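Shipping and Returns: Frequently Asked Questions

Losano sells coffee beans, filters and small brewing gear by mail. These are the questions we get most often. If yours isn't covered, write to us and Mebrat Beyene or Tsegereda Feyisa will answer.

ORDERING

How late can I order and still have it go out the same day?
Orders placed before 11 a.m. ship that afternoon. Anything later goes out with the next working day's mail. Beans from the Beso line are roasted to order, so add one day for those.

Is there a minimum order?
No. You can order a single bag if you like. Shipping is free when the order weighs more than 3000 grams, packaging not included.

Can I change my order after I've paid?
Yes, until you get the email that says "Label printed." Reply to your order confirmation with the change. Please don't place a second order to correct the first one. The two will be handled separately and you may get both.

Do you grind the beans?
We grind bags of 200 grams and up. Choose a setting from the menu on the product page. If you don't choose one, you'll get whole beans. We can't take back ground coffee because you picked the wrong setting, so check it before you pay.

Can I send an order as a gift?
Enter the other person's address under "Ship to" and tick the gift box. The packing slip will then leave off the prices. You can add a note of up to 200 characters. We print it exactly as typed, spelling included.

SHIPPING

Where do you ship from?
Everything leaves from our building in Pronville. You can also pick up an order there between 2 and 5 p.m. on working days. Choose "Pickup" at checkout and wait for the email before you drive over.

How long does delivery take?
Most packages arrive within 4 working days. In December you should plan on longer. We post our holiday cutoff on the home page each year, and it applies to paid orders only.

Will my order come in one box?
Usually. Glass servers are packed alone, so an order with a server and several bags will come as two packages with two tracking numbers. They may not arrive together.

My tracking number doesn't work. What should I do?
Wait until the evening. The number is created when we print the label, and the carrier doesn't show anything until the first scan. If there is still nothing after two working days, contact us.

Can you ship to a P.O. box?
Yes for beans and filters. No for grinders, kettles and anything made of glass.

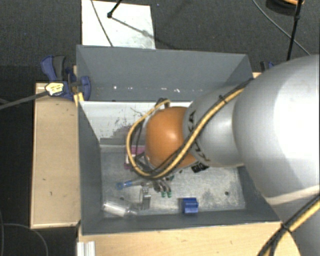
RETURNS

What can I return?
Unused gear in its original box, within 17 days of delivery. Unopened whole beans can be returned within the same period, but only for store credit.

Who pays for return shipping?
You do, unless we sent the wrong item or it arrived broken. In those cases we email you a label.

My package arrived damaged. Do you need pictures?
Yes. Send one of the outside of the box and one of the item. Keep the packing material until the claim is closed.

When will I get my refund?
Gebremedhin Lemma handles refunds every morning. Once yours is approved, it goes back to the card you used. Your bank may need a few more days to show it. Gift card purchases are refunded to a new gift card.

I bought a Tesfamariam kettle from another store. Can you repair it?
We sell spare lids and handles for it, and you're welcome to order those. Repairs have to go through the store that sold you the kettle.

Related pages
Choosing a grind setting
Cleaning and descaling your kettle
Gift cards
Wholesale accounts
Holiday cutoff dates

Contact us | Privacy | © Losano, Pronville | Back to top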